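4. 手首カメラの取り付けとマットの敷き直し

この章では、Dolleyアームの手首に小さいカメラを付けて、作業マットを敷き直すところまでをやります。前の章でアームの土台は台に固定してありますよね。まだの人は、3章に戻ってください。ここから先は土台が動くと全部やり直しになります(私は一度やりました……)。

用意するもの
・手首カメラ一式(ブラケット、ねじ、ケーブル)
・六角レンチ
・格子柄の作業マット
・乾いた布
・設定ソフト Fleltach

注意:カメラの付け外しは、必ずアームの電源を切ってから。非常停止ボタンを押しただけの状態では手首の関節に力が残っていることがあります。指をはさむと本当に痛いです。

4-1 カメラを付ける

1. アームを「整備姿勢」にしてから電源を切ります。電源を切ると肘が少し下がるので、空いた手で下から支えておいてください。
2. ブラケットを手首のフランジに当て、ねじを仮止めします。まだ本締めはしません。
3. カメラをはめます。レンズは指先のほうを向けます。
4. ケーブルを手首にゆるく一巻きして、クリップ3か所で留めます。ぴんと張ると、手首を回したときにコネクタが抜けます。
5. 手首を手でゆっくり左右に回して、ケーブルが引っかからないのを見てから本締めします。

メモ:ケーブルの巻き方はSumathi Iyerさんに教わったものです。それまで私は結束バンドでぎゅうぎゅうに締めていて、断線ばかりしていました。クリップのほうがずっと楽ですよ!

4-2 マットを敷く

1. 台の上を乾いた布で拭きます。
2. マットを広げ、奥の端から合わせていきます。
3. 手のひらで中央から外へ向かってなでます。
4. 斜めから見て、格子の線が曲がっているところを探します。線がかくっと折れて見えたら、そこにしわがあります。
5. しわが残ったら、手前を持ち上げて敷き直します。上から押すだけだと、しわが隣に引っ越すだけです。

巻いて保管していたマットはくせが強いので、私は前の晩から裏返しに広げておきます。急ぐときは四隅に重しを置いてもいいのですが、アームを動かす前に必ずどけてください。

4-3 カメラの映りを確かめる

1. 電源を入れ、Fleltachの「カメラ」画面を開きます。
2. 速度を一番遅い設定にして、指先をマットのすぐ上まで下ろします。片手は非常停止ボタンの上に。
3. 画面の隅にグリッパーの指が入っているか見ます。まったく映らないときはブラケットの向きを疑ってください。
4. 格子の線を画面で追います。遠くのマスが小さく見えるのは普通です。見てほしいのは、途中で線がずれていないかどうか。

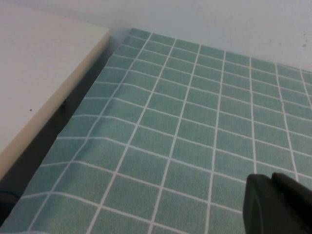 図6 手首カメラの画面。右下がグリッパーの指。マットの左半分に浅いしわがあり、白い線がずれている。

図6くらいのしわでも、私は4-2の手順5に戻って直します。浅いからまあいいか、とそのまま校正に進むと、格子の交点の位置がずれたまま登録されてしまうんです。あとから原因を探すほうがよっぽど面倒!

注意:台と隣の板のあいだにすき間がある場合は、ねじや小物を落とさないように。暗くてカメラにもよく映りません。ケーブルもそちら側には垂らさないでください。

5. 線がきれいに通ったら、指を上げて「基準画像を保存」を押します。
6. 保存が終わったら、アームを整備姿勢に戻します。

うまくいかないとき

・画面が真っ暗:ケーブルの挿し直し。だめならFleltachを再起動。
・エラー377が出る:カメラより先にソフトが立ち上がっています。ソフトだけ閉じて、カメラをつないだまま開き直してください。
・手前だけ線がぼやける:指先に近いところは多少ぼけます。奥までぼけているなら、レンズを布で拭いてみましょう。

マットを動かしたり、カメラのねじをゆるめたりしたら、4-3をもう一度やってください。校正そのものの手順は5章にあります。

改訂:2018年10月1日 Vinzenz Zaugg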